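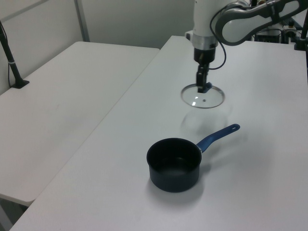 A small black saucepan with a blue handle, and a glass lid with the knob to match.

In praise of the lid

Every January I turn out the pan cupboard, and every January I find that I own more lids than pans. I couldn't tell you how. I have bought pans in sets and pans on their own, I have given pans away to nephews setting up house in Priradthorpe, and I suppose the lids stayed behind when their pans went off into the world. One of them fits nothing at all. I keep it, of course, in case its pan should ever come home.

What I want to argue for, if you'll bear with me, is the small saucepan with a glass lid of its own. I don't mean the big stockpot that people are given as a wedding present, or the frying pan that gets all the attention in the cookery programmes. I mean the little deep one you reach for when there is one egg to boil, or a cupful of peas, or the end of last night's soup to warm through before you've properly taken your coat off.

My mother had solid lids, the heavy sort, and she was forever lifting them. Up went the lid, out went the steam, down went the lid again, and the rice took 30 minutes and was still hard in the middle. She was a good cook but she could not leave a thing alone, and I'm afraid I take after her. Glass cured me of it, or mostly cured me. I can stand there and stare at the rice as long as I please and do it no harm whatever. The little vent hole helps too, letting out a thread of steam so that the whole business doesn't start rattling and spitting over the hob.

Benito Sotomayor, who lives two doors along from me and cooks far better than I do, won't have glass in his kitchen. He says it fogs over just when you want to see through it (true) and that one day I'll drop it on the tiles (also true, and I have, though only the once). He uses a dinner plate. I have watched him try to get a hot dinner plate off a boiling pan with the corner of a tea towel, muttering all the while, and I remain unpersuaded. Give me a knob in the middle that I can get hold of!

And let me say a word for colour. A blue knob and a blue handle seem a frivolous thing to care about, and for years I bought everything in black and steel because I thought that was what sensible people did. But on a dark morning a bit of blue on the stove is a cheerful thing to come down to. It also means that when the draining board is piled high I know straight away which lid belongs to which pan, and that has saved me a good deal of clattering about.

The hole in the end of the handle is there for hanging, and I do wish more of us used it. I put up a rail with five hooks after Christmas, not very straight, and the saucepans have lived on it ever since. The lids are still a trouble. They slide, they won't stack nicely because of the knobs, and I have tried a plate rack and a shoebox and am now trying an old letter rack from the hall, which holds the small ones beautifully and the large ones not at all. If anyone has a better idea, I would be very glad to hear it.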